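# The Second Life of the Office Tower

Nesrin Coşkun keeps old desktop computers going for a living, a trade she compares to dentistry - nobody visits until something hurts, and everyone lies about how often they clean.
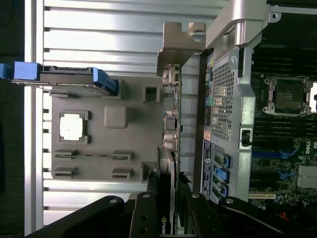

Her shop, Değirmenci, takes up the ground floor of a former shoe store in Murngate. She charges 161 dollars for a full strip and rebuild, and she'll tell you before you sit down whether your machine deserves it.

Most do, in her view. People will throw out a whole tower over one tired fan, then spend a weekend picking a new one that does the same spreadsheets. She'd sooner pull every card, clean the contacts and put it all back in the same order, with the screws sorted into a muffin tin.

The muffin tin is a sore point. Saadet Aydoğan, her business partner, bought it for muffins.

They have argued over graphics cards for seven years. Aydoğan wants to swap them early. Coşkun wants to blow the dust out first and see. The customer, who came in to ask about a noise, usually goes for coffee.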